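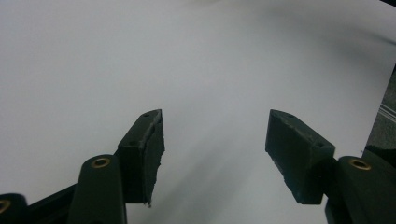 Open jaws over the white work surface. Screw holes on the pads, brass bushings at the joints.

Drovetti hand gripper, reviewed after 7 weeks of shift use

Our shop packs small wooden parts, and the plan is for robot arms to take over the dullest stations. Until then, packers record the moves by hand with the Drovetti. I've used it on the evening shift since March.

The linkage is good. No play in the joints so far, and both sides close evenly. The pads are the weak point. Their inner edges get rough and scuffed, and a replacement pair takes 5 days to arrive from Wistau. I'd order 2 pairs up front.
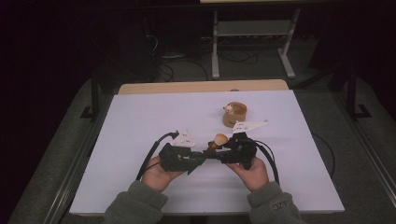

Two hands on the gripper, small tan knob in the jaws, wooden cup behind.

It takes both hands, and the cables need room on each side. My wrists were sore the first week - shorter turns fixed that. Small round heads hold well if you close slowly.

The job itself has changed more than I expected. We pack less and record more, and the pay grade is the same. Management says no one will be let go, but we don't have that in writing. Ask about it before your shop signs up.

Good tool, overpriced pads.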